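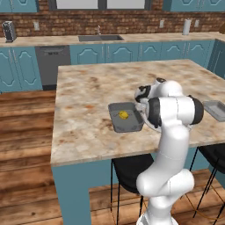
Simulated kitchen cell: gripper above the right side of the tray, one yellow item inside.

Cadberg Rules for Tray Handling in Simulation
3 min read

Margus Zariņš and Līga Eglítis maintain these rules for all kitchen layouts. They apply to every run logged under the Skirkier task set, currently 2,678 episodes.

Approach. The fingers stay above the tray rim until the target is confirmed. Lateral moves below rim height are logged as a fault, even without contact.

Clearance. Links may pass over the countertop edge. Stools and other furniture keep their collision meshes — switching them off to save compute voids the run.

Limits. An episode ends at 400 steps. After 10 faults in one batch, stop and review the planner settings before restarting.

Rule changes go to Līga by Wednesday.

Shares 383 | Comments 10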